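HOSP 3110 Week 4: The disposable cup and what it costs you

Most of you have worked in a café, so you already hold strong opinions about cups. Park them until the tute on Thursday. The reading is the Mirani case, which is short, and the Fullatel price list, which is not.

A takeaway cup is a packaging decision, a labour decision and a bin decision, and the owner usually only notices the first. Mirani ordered 4000 cups in one colour to get the discount, then found the lids belonged to another supplier's idea of a circle. The cups were cheap. The staff time spent pressing lids onto them was not, and it never showed up under packaging in the books.

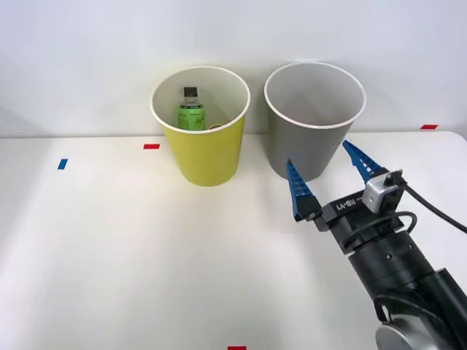

Fixed and variable costs come next, and people lose marks here every year. The cup is variable: sell another flat white, use another cup. The shelf it lives on is fixed, at least until you fill it. Trouble starts when cups wander off to other jobs. A yellow paper cup with a small bottle standing in it has stopped being a sales item and become storage, yet your stocktake will still be looking for a coffee to match it. Call this shrinkage and move on. Do not call it theft in the assignment - two students did last year and wrote very exciting reports.

For the tute, work out cost per serve for Dreltesside with lids and without. Show your working. "Vibes" was not accepted in Week 2 and the policy stands. Plekiris is optional reading, meaning it will be in the exam.

Questions to the unit inbox | © School of Hospitality Management | Back to top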